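Search talks and notes
Last updated: December

Speaker notes: Munon two-arm bar kit, buyer's session

Slide 1. Say who the session is for: hotel bars and caterers looking at the Munon kit from Ratemus. We looked at it for the Estley site. Not a sales talk. Ask for a show of hands from anyone who has had a quote.

Slide 2. What you get. Two arms, two grippers, the controller, and a license for up to 200 drink steps. Glassware and table are yours. Setup took our team 3 days, most of it spent on teaching positions — budget for that.

Slide 3. The pour station. Let people look before talking. Jigger in one gripper, glass on the mat, the other gripper open. Point out how close the jigger sits to the mat. Small metal parts are where grip settings matter most.
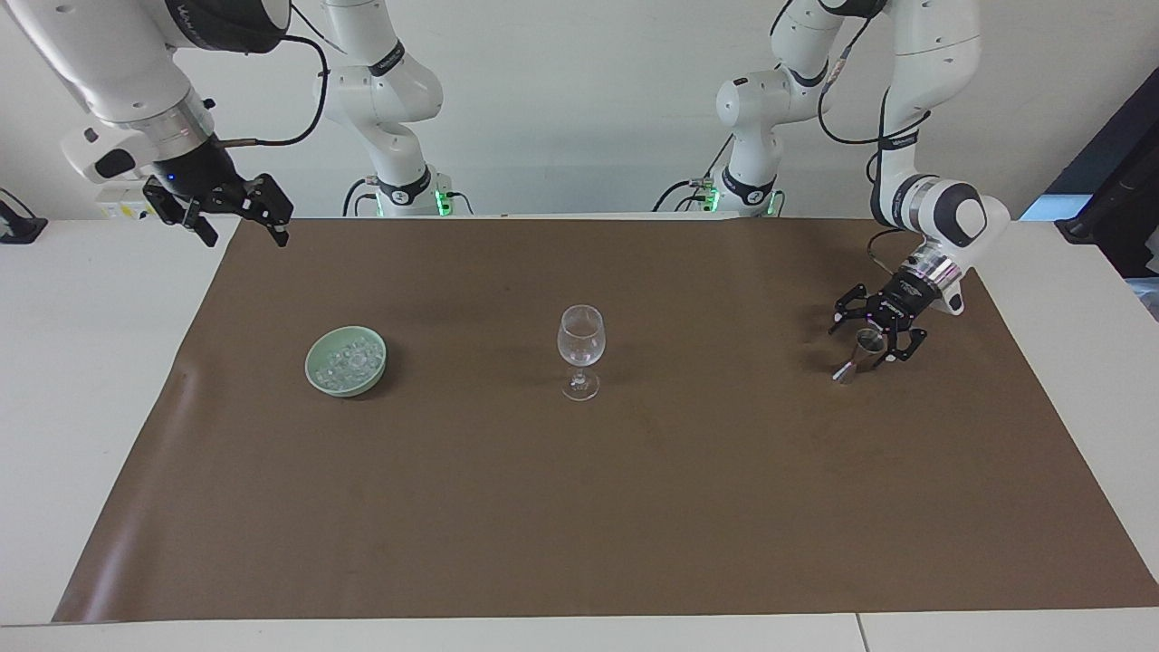

Fodor's reply, when we asked them for a second opinion, was that the arms are the easy part and the money goes on spare fingers and recalibration. They would want the service plan priced before anything else. Read this out slowly, it gets questions.

Slide 4. Service plan. Basic covers 200 hours of running, extended covers 500. Remote support closes Friday at noon, bad timing for a bar. Ratemus says weekend cover is coming — no date given.

Slide 5. Our view. Fine for a fixed menu. Wait if your menu changes often. Skip the pricing table if short on time and go to questions.

We use cookies to improve this site. Accept / Manage settings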